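9. Furnishing and setting up the shared room

Read section 8 first if the floor has not been laid. What follows assumes that the planks are down, the ceiling lights work and the furniture is on the right storey.

Revised 30 May 2019 by Hüsnü Saraç, Uststead. It replaces the January sheet, which told you to put the whiteboard together last. Please throw that one away.

9.1 Before you unpack

The Letwood leaflet says one person can put the table up in ten minutes without tools. I have yet to meet that person. Allow two people and most of a morning for the whole room, and have a cross-head screwdriver to hand whatever the leaflet says.

1. Check the delivery note against the order. Our order number ends in 3,384; anything else belongs to the floor below.
2. Open the fixings bags over a tray or a lid. The small white caps for the table feet roll a surprising distance on a plank floor.
3. Keep the cardboard until the end and use it under anything you have to stand on its side.

Note: The cartons carry "this way up" arrows on two opposite faces, and on one of ours they disagreed. Go by the weight.

9.2 Whiteboard and easel

The board goes up first. It is the most awkward thing in the room, and every plan drawn up without it has had to be redrawn.

1. Open the easel legs fully on the floor where the board will stand. Press down on the crossbar until it stops moving.
2. Tighten the leg screws by hand, then by a quarter turn with the screwdriver. The Billik instructions ask for "firm" here, a word that has cost us a stripped thread.
3. With one person at each end, lift the board on to the lower hooks. Let the top clips find their own place.
4. Peel the protective film off from a corner. If it tears, start again from the opposite corner.
5. Write something in the corner with each of the pens supplied, leave it overnight and wipe it off. The box promises that it comes away clean. Do the test anyway.

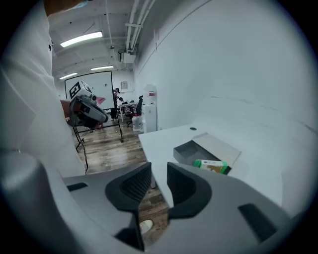

Leave 1,000 mm of walking space on the side of the board that people use to get to the back of the room. The plan supplied with the furniture shows less, and it was plainly drawn by someone who had never carried a chair through a gap. Legs on an easel stick out further than the board does, so measure from the feet.

Caution: Do not lean on the board while writing. The leaflet gives a load in kilograms for the pen shelf and says nothing at all about elbows.

Caution: Do not move board and easel in one piece. Lift the board off first, even if you are only going as far as the next wall.

9.3 Table

1. Lay the top face down on cardboard.
2. Offer up all the legs before tightening any of them.
3. Tighten diagonally, a little at a time.
4. Turn the table over with two people, one at each short end. Never drag it across on its feet.
5. Push it back to the wall, then pull it out again by the thickness of a plug. You will want that space.

The maker calls the table self-levelling. It has screw feet, which is another matter. Put a cup of water on the top, look at it from the side and turn the feet until you are satisfied.

Any open tray kept on the table is for things in use that day. It is not a letter rack. We tried labelling one and it filled up with takeaway menus just the same.

9.4 Water dispenser

The dispenser wants a wall, a socket and some floor beside it. The supplier's diagram shows the machine standing alone with a plant next to it, as if water arrived by itself.

1. Stand the dispenser upright for as long as its own handbook says before switching on. On this one point I believe the handbook.
2. Wipe the neck of the jug, take off the cap and turn the jug over into the collar in one movement. Hesitating is what wets the floor.
3. Run both taps until the flow is steady, and pour away what comes out.
4. Plug in. Check that the lead lies flat along the wall and does not cross the walkway.
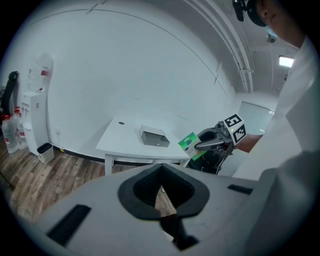
Storage for water is the part that every room plan forgets. Ask three people where the spares go and they will say "in the cupboard", and there is no cupboard. Keep them on the floor close to the machine, grouped together and out of the way of the door. The bottles with the red caps to the left of the dispenser are in a sensible place for this, and the small white bin beside it catches the cups that would otherwise be left on the table. Whether people will go on using the bin is a question I cannot answer in a manual.

Note: Do not stack full bottles, whatever the shape of the base suggests.

Caution: Mop up spills at once. The flooring is sold as water-resistant. Read the small print on how many minutes that covers.

9.5 Chairs and cables

1. Fit the castors before the backrest.
2. Sit on each chair once and work the height lever through its full travel. Return any that sink.
3. Where a table top has a cable hole, pass the lead through it before connecting the other end. Plugs that fit through on the drawing do not always fit through the hole.
4. Keep extension leads under 2,000 mm. If that will not reach, the furniture is in the wrong place.

Chairs go back under or beside a table when not wanted. The glossy booklet suggests "informal clusters", and you may try that if you like walking round them.

9.6 Checks after the first week

Go over the easel screws and the table legs again. Look under the dispenser with a torch. Wipe the whole of the board, including the part near the top edge that gets missed.

If the table rocks, adjust the feet before blaming the floor. If it still rocks, blame the floor and go back to section 8.

Spare foot caps and leg bolts are kept in the Kettler store, second shelf, in the bag marked "misc". Sign for what you take.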